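Hand-held gripper demonstrations

Hand-held gripper demonstration (some people say "robot-free teaching", which I find a bit grand) is a way of gathering examples for a learning system. A person does a chore while holding a pair of grippers, one per hand, and the movements and camera views get saved so a robot can learn from them later. I've been doing this on and off since January, mostly with laundry, so this article leans heavily toward cloth.

Background

The older way to teach a two-armed robot is to drive it from a distance. It works, but it's slow, and your elbows hate you by lunch! With hand-held tools you skip the arms altogether and keep only the part that touches the thing. The fingers on the tool should match the fingers on the robot as closely as you can manage, otherwise the grips you record won't carry over.

The setup I learned on was put together by Forough Heydari for a project called Gondwood. She was strict about the table: same spot, same height, tape marks left alone. I thought that was fussy until I bumped a table one morning and had to redo the whole calibration.

How a session goes

You start with the garment in a bit of a mess, because neat starts teach very little. Then you press record and fold it using nothing but the grippers (no sneaky thumbs). Grey clothes on a pale table are good practice, as the outline is easy to follow. Long pieces that hang over the far side are harder, and you have to reach in, get a pinch and bring the cloth back toward you without dragging the whole lot sideways. The cables want watching too. 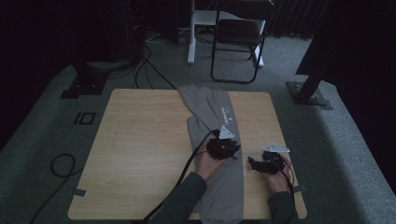
Why not just film someone folding with bare hands?

Bare-hand video is easy to get, but fingers bend and slide in ways a two-fingered gripper can't copy, so much of what you film has to be translated or thrown out. Recording through the gripper means every grip in the example is one the robot could make as well.

Each go is called an episode. My own rule is 10 episodes and then a stretch, though Usman Bukhari does far more in one sitting and seems perfectly cheerful. The Cesby set, which I helped with, ended up at 567 episodes, and we kept almost all of them. The ones we dropped were mainly bad tracking, where a tool had been turned away from the cameras for too long.

Grip and cloth

Thin knits are the fiddly ones. If the pads come down too flat they skate across the top, and if you push too hard you pick up both layers when you only wanted one. What works for me is opening the pads a little, nudging the cloth until it puckers and then closing on the pucker. The second gripper stays near so it can hold or take over. Remo Egger prefers to go in from the hem, and I'll admit his folds look better than mine.
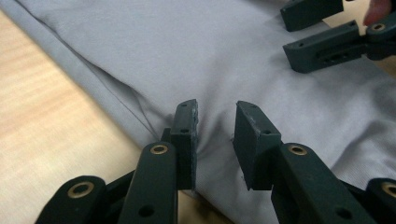 Labelling and checking

After recording, every episode gets a short text label ("fold sleeve in", "pull hem to centre") and a pass or fail. Noreen Tanoli wrote the labelling guide we use, last revised 3/4/21, and it asks for 2 checkers per episode. When they disagree the episode goes back in the pile. Slow but clean folds pass. Fast folds with a fumble in the middle also pass, provided the fumble gets fixed on camera, as a robot needs to see recoveries too.

Known problems

Wrist tiredness is the big one, and tired people fold differently. Habits are another: a system trained only on my folding would pick up my odd way of starting from the left. The Afridi set got around this by swapping the person holding the grippers every 81 episodes, and I'd happily do the same next time.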